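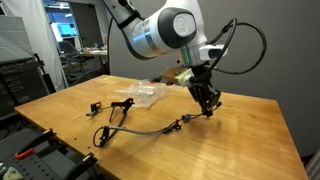

One reader of the last page in this series wrote in to say that moving the arm by hand had given him nothing but jerky recordings, and asked whether a wire harness was simply a bad choice for a first task. It's a hard one, yes. A harness bends, it drags, and pulling one end moves parts you weren't thinking about. You can still teach it, and most jerky recordings come from how the person is standing and gripping.

The steps below are the ones we use at Gukotby for picking up one end of a harness, carrying it across a table and setting it down straight. They assume an arm with a hand-guide mode and a two-finger gripper, already mounted and checked by whoever looks after safety at your site.

Before you start

Read the hand-guide section of your arm's manual. Know where the stop button is and keep it within reach of your free hand.

Set the payload for the gripper you have fitted. If the number is wrong, the arm will sink or float when you let go, and every recording will have you fighting it. To check, put the arm in hand-guide mode in a clear spot, take your hand away slowly and watch. It should stay where you left it.

Secure any cable that runs to the gripper. Leave enough slack for the wrist to turn through the whole task. Turn it by hand to both ends of its travel and see that nothing snags or pulls tight.

Lay out the harness

Pick a starting layout and mark it on the table with low-tack tape. For the first batch, keep the end you want gripped in the same place each time. The rest of the harness can fall a little differently from run to run.

Turn the brackets and clips so that none of them sits under the path of the gripper. A bracket that stands up is easy to clip with a finger on the way past, and the whole harness will shift.

Decide where on the wire you're going to grip. Close to a connector is good, as the wire is stiffer there. Don't grip the connector body unless the fingers are shaped for it.

Record by hand

1. Move the arm to the start pose and save it. Every run begins from this pose.

2. Stand to the side of the arm, with your feet where you can finish the motion without stepping. Stepping in the middle of a run is the usual cause of a jerk.

3. Hold the arm by the wrist, above the gripper. Keep your fingers away from the jaws and out of any gap between the joints.

4. Start the recording, wait a moment, then bring the gripper straight down over the wire. Stop just above the table.

5. Close the gripper with the pendant or the foot pedal. Wait until it has finished closing before you move again.

6. Lift a short way, straight up. Pause.

7. Carry the end across to the target. Go slower than feels natural. The heavier part of the harness will drag on the table and you want it to follow, not swing.

8. Lower, open the gripper, lift clear and stop the recording.

Play it back at low speed with your hand near the stop button. If the grip slips on playback but held while you were guiding, the fingers are probably a little too high on the wire. Guide the arm down again and save a lower grip point.

Record by remote control

Hand guiding has one drawback. If you are also recording from a camera, your arm and shoulder end up in the pictures, and they won't be there when the robot works alone. For camera-based training we switch to remote control.

We use a small leader arm with the Clovora software, but the order of work is the same with a hand controller.

Line up the leader with the robot before you connect them. If they don't match, the robot will try to close the difference the moment you enable it.

Set the motion scale low. We start at 4 to 1, so four inches of hand travel moves the gripper one inch, and go to 2 to 1 once the operator is used to it.

Do the hand-guided version first, even if you plan to throw it away. You can't feel the wire through the leader, and it helps to know where the drag starts.

Look at the gripper, and at the camera view only to check that the wire is in sight.

How many runs

For straight playback of a single layout, one clean recording is enough. For a trained model you need more. Our first harness set at the Hoekstra shop was 18 runs, and the model did fine until the wire lay at an angle it hadn't been shown. The set we use now, under the project name Kiltudness, has 2,000, with the start position and the shape of the harness changed on purpose between batches.

Keep the runs where the first grip missed and you went back for it, as long as the second try was clean. Label them. Throw out the ones where you bumped the table or stopped to think.

Common problems

The arm drifts while you're guiding it. Check the payload again, then the mounting angle in the settings.

The wire rolls away as the fingers close. Come down with the fingers square across the wire. If they're at an angle, one finger touches first and pushes it.

The far end of the harness moves too much. Shorten the carry, or let the arm make it in two parts with a pause between.

Playback stops with a force fault near the table. Raise the lowest saved point slightly and try the run again at low speed.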